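Facilities Support -- Bronuveo Residence Services
Request: Recurring marks on shared kitchen countertop
Category: Surfaces and fixtures
Submitted by: Marisol Greenberg
Assigned to: Maksym Vakulenko
Status: Closed, with follow-up scheduled

Initial report

The gray speckled countertop in the shared kitchen shows pale marks after routine cleaning. Residents have reported the matter on more than one occasion. The marks are dull to the touch and return within a day of being wiped. The submitter asks whether the surface has been damaged and whether the dish basin may continue to be kept on the counter.

The countertop was cleaned with the general kitchen spray supplied under the Breltora contract. No abrasive powder was used, to the submitter's knowledge.

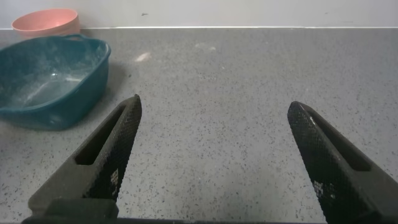 The submitter notes that the mark of most concern is the small whitish one on the open part of the counter. A fainter patch lies nearer the back edge, toward the wall. Residents ordinarily leave the teal basin at the back of the counter, and water collects under it when dishes are left to soak overnight.

Response from Maksym Vakulenko

Thank you for the report. Pale marks of this kind are most often mineral deposits or dried cleaning product. Etching is less common but cannot be ruled out from photographs. Please complete the following steps before a site visit is arranged:

1. Clear the affected part of the counter and wipe it with warm water and a soft cloth.
2. Dry the surface fully and wait 60 minutes.
3. Apply one drop of mild dish soap to the mark, rub gently with a damp cloth, and rinse.
4. Record whether the mark is lighter, unchanged, or larger.

Vinegar, bleach, and scouring pads should not be used at this stage. The basin may remain in use, but it should be emptied and lifted after each wash.

Update from Marisol Greenberg

Steps 1 through 4 were completed on Saturday. The fainter patch came away at step 3. The whitish mark became lighter but could still be felt with a fingertip. Khrystyna Hnatiuk repeated the test that evening and obtained the same result.

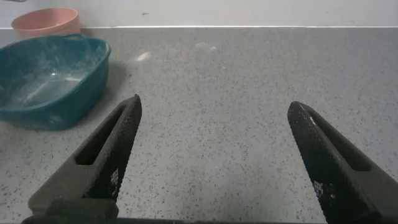
Findings and resolution

The results are consistent with a deposit -- most likely hard water combined with spray that was not rinsed off. An etched mark would not have become lighter with soap and water. A site visit was made to confirm this, and the remaining mark was removed with a plastic scraper held flat and a second rinse. No repair or resealing is required.

The following guidance now applies to the shared kitchen:

Rinse the counter with plain water after using the spray, then dry it. Do not leave standing water under the basin overnight. Report any mark that remains after two cleanings under this same request.

Follow-up

Yaryna Holovko will inspect the countertop in April. If new deposits are found, the kitchen will be moved to a different cleaning product. Questions in the meantime may be added to this ticket, which can be reopened by any resident of the floor.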